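Slide 4 – money bit. Keep it quick, Jairo wants time for questions.

Start with the ask: 2,000 for hand grippers this year, not 4,000. Second half waits till September. Say why – pads wear, quote from Cotik leaves spares out. Cludham got caught by this, ran out of pads by week 9.

Small items are the hard part. Thin handles, odd shapes, little pots. Click to photo.

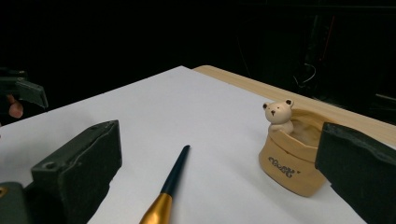 Brush or pen-like tool and bear pot on white paper, between the green fingers.

Pause. Let them look. Then: budget for the fingers AND the lighting, people allways forget lighting. Dimitriou quote is 204 per lamp, delivery extra (check with Hòa Hầu before talk).

Lease or buy? Buy the grippers, lease the arm. Kelum will only lease for a full year, so dont sign before the room is sorted.

If asked re training – own budget line, not ours. Next slide.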